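Getting a Good Toast on Day-Old Bread

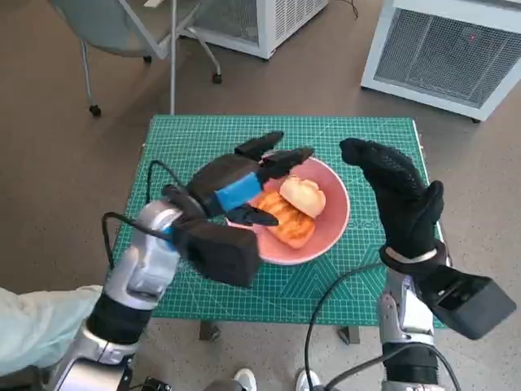
Day-old bread is my favorite kind to toast, and I'll say so to anyone who comes by my kitchen. Fresh bread holds so much moisture that it steams in the pan and goes gummy in the middle, while yesterday's loaf crisps up in no time. What you're after is a golden-orange color with some ridges to it, like the piece on the pink plate, and for that you want a grill pan and a bit of patience.

Cut your slices about as thick as your thumb. Let the butter get properly soft first (I leave mine out overnight in winter, and in January that still isn't always long enough!), then spread it thinly on both sides, all the way out to the crust. My friend Loan Mạch uses oil instead, and hers is lovely too, so go with whatever you have.

Set the pan over medium heat and give it time to warm through. Lay the bread in and press it down gently with a spatula for 90 seconds, then leave it alone. I know it's tempting to peek — I peek too — but the lines come out much cleaner if you don't. Flip it once and toast the other side until it matches.

Rolls and buns need gentler treatment. Sprinkle the tops with a few drops of water and warm them in the oven at 200 degrees until they feel soft when you squeeze them. Leave them whole until they reach the table and they'll stay tender inside.

Leftover toast can be torn up for croutons, or crumbled into soup if you've got a pot going.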